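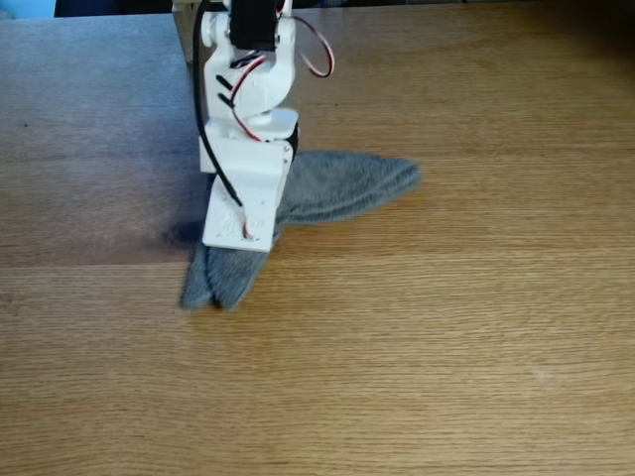 Cleaning cloths are the subject of this unit, and most of the damage we see on finished wood in the first weeks of the course comes from choosing or handling them badly. Students tend to blame the polish or the soap. A cloth left bunched on a tabletop, like the gray fuzzy one on the light-brown wood, has only a few folds touching the surface, and all the pressure goes through those folds. Before you wipe anything, the cloth should be opened out, shaken and folded flat.

Unit 4: Cloths and Wooden Surfaces
Housekeeping and Interior Care, Brernwood campus
Notes by Kalliopi Lambrakis

Read these notes before the practical. You will need your own cloths for it, and the list is at the end.

1. Kinds of cloth

Cotton. Old sheets and T-shirts count. Cotton takes up water well and can be boiled. It drops lint when it is new, so wash it a few times before you use it on dark furniture. Cut off seams and buttons.

Microfiber. Polyester, usually blended with polyamide, split into very fine strands. The plush kind has a deep pile and is used for dusting and buffing. The flat kind has a short pile and is better for damp wiping. Microfiber picks up dust dry, but it also picks up grit and keeps it. If a cloth has been on the floor, it goes in the wash.

Felt. Wool or synthetic. We use it under objects and for a last light buff on waxed wood. It isn't a washing cloth. Wool felt shrinks in hot water and doesn't recover its shape.

Flannel. A soft cotton with a brushed face, good for putting on wax. Keep one piece for wax only and store it in a lidded jar.

From across a room, plush microfiber and felt can look alike, especially in gray. Pick the cloth up. Microfiber catches on dry skin. Felt has no loops and no woven backing. If you still can't tell, ask before it goes near water.

2. The fold

Lay the cloth flat. Fold it in half, then in half again. You now have a pad about the size of your hand with eight faces you can use, counting both sides as you refold. Wipe with one face until it shows dirt, then turn to a clean one. When all the faces are used, the cloth is finished for the day.

Keep your palm flat on the pad. Pressing with the fingertips leaves streaks on satin finishes, and on soft wood it can leave dull spots that show up in low light.

3. Order of work on a tabletop

Clear the top completely. Lift objects, don't slide them.
Dust dry, with the grain, from the far edge toward you.
Look across the surface from a low angle for rings and sticky patches.
Damp wipe with a flat cloth, well wrung. If you can squeeze a drop out of it, it is too wet.
Dry at once with a second cloth.
Buff with plush microfiber or felt if the finish calls for it.

Oiled tops get no soap except the one sold for oiled wood. Waxed tops get no water at all unless something has been spilled. Lacquered tops will put up with most things but scratch easily, and a scratch in lacquer can't be rubbed out with a cloth.

If you don't know the finish, treat it as waxed.

4. Washing and storing

Wash microfiber separately at a warm setting. No fabric softener. It coats the strands and the cloth stops picking up dust. Hang to dry or tumble on low. Cotton can go in with the kitchen towels.

Store cloths folded, by type, in the drawers along the window side of the practice room. Don't put a damp cloth in a drawer. Cloths used with linseed or other drying oils don't go in the bin or the drawer. They are spread out flat outdoors until stiff, or soaked in water in the metal can by the back door. A pile of oily cloths can heat up and catch fire without a flame near it.

5. For the practical

Bring:
2 plush microfiber cloths
2 flat microfiber cloths
1 piece of washed cotton, 25 cm square or larger
a pencil

You will be given a side table with an unknown finish. Write down what you think the finish is and why, then clean it in the order in section 3. The written part is handed in at the end of the session. Late sheets are accepted until the end of November, with marks taken off.

Reading: section 2 of the Melis course binder, the pages on surface finishes. The pages on leather are for next term.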